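Tomoana Floor Pickup: read me first

Hello, and thanks for downloading this. I've put off writing the README for months because I wanted to tidy the folders first. The folders are still untidy, so you're getting the README anyway.

What this is

Tomoana is a set of 341 recorded goes at getting things up off a floor with one robot arm and a two-finger gripper. I did nearly all of it in my own flat, on my own floorboards, in the evenings. The question behind it is a very plain one: could a machine tidy my floor yet? By tidy I don't mean vacuum. Robots that vacuum have been around for ages, and mine spends half its life stuck on the things I've dropped. I mean the job that comes before the vacuuming, where somebody bends down and picks everything up.

My short answer is "some of it, slowly, if you're in the next room and not in a hurry". The longer answer is what the data is for.

How it was recorded

I drove the arm by hand for 140 of the goes, using a little handheld controller. The other 201 were run by Plisora, the control program I've been training on and off since March. Every go is one folder with the wrist camera video, the joint positions, how far open the fingers were, and a text note. The notes are mine and they vary a lot. Some say "fine". One is most of a page about a sock.

The wrist camera sits close to the gripper, so you'll see a great deal of black plastic and not always much of the thing being picked up. I thought about moving it further back and tried a longer mount for one evening, but it wobbled so badly that I threw that batch away.

Flat things are the hard part

If you only look at one folder, make it flat_things. Soft stuff like socks and tea towels went far better than I'd expected, as the fingers can be pretty clumsy and still come up with a handful. Anything thin and stiff is another matter. You and I would slide it to the edge of a table, or get a fingernail under it, and never think about it. On a floor there's no edge to slide it to, and the gripper hasn't got fingernails.

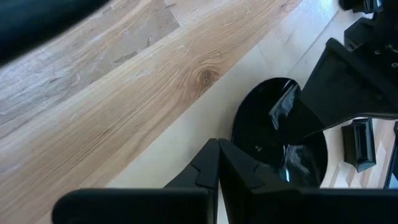 A frame from flat_things: fingertips nearly together beside the black disc.

Shiny things bring their own trouble. Plisora seems to treat a bright reflection as part of the object, so it goes for the highlight and misses the middle. I haven't proved that properly, mind you! It's a hunch from watching far too many videos in a row, and I'd love somebody to test it. The floor doesn't help either. My boards change colour from one to the next, with knots and seams and pale bits, and early versions of the program would now and then make a very determined grab at a knot.

I've left all of those in. There's a failed tag in the notes if you'd like to filter them out, though I think they're the most useful part of the set.

What's in the download

soft_things – socks, cloths, one woolly hat
flat_things – anything thin enough to lie flush with the boards
odd_shapes – pegs, a whisk, toy bricks, whatever was handy
notes – one text file per go, same number as the folder
tools – a small script for viewing the videos next to the finger readings

The viewer is called Jetgate and it is not pretty. It runs on my laptop and on one other laptop I borrowed. If it complains about missing frames, carry on anyway, the gaps are short and the readings line up again afterwards. Please do tell me if they don't.

Each go is capped at 30 seconds. That sounds mean, but I found that if the arm hadn't got hold of something by then it usually just pushed it further under the sofa.

Things to know before you use it

It's all one home. One floor, one arm, one pair of fingers, and the same big window on one side with a ceiling light overhead. A program trained on this alone will probably be lost on carpet. I also changed the finger pads partway through, at go 188, and the newer ones grip better, so please don't compare early and late results as if they were the same set-up. I did, and spent a very happy Monday believing I'd fixed everything.

The success tag is my own judgement. I counted a go as a success if the thing left the floor and stayed in the fingers until the arm stopped moving. Putting it away neatly afterwards isn't covered at all, and I suspect that's an even bigger job than picking it up.

So, would I let it do my floor? For socks, yes, already. I left it to a pile of them while I made dinner and most ended up in the basket. For everything else I'm still quicker, even with my knees. I'd like to reach 1000 goes before I say anything grander than that, and I'd like a good share of them to come from other people's floors.

Using and sharing

Use it for whatever you like, including paid work. If you publish something, please mention Tomoana by name and say which version you had. The files are hosted on the Jullberg mirror, which is slow in the evenings and fine in the mornings.

If you record some goes of your own, keep the same folder layout and send me a link. Carpet especially, please, and lino if you've got it.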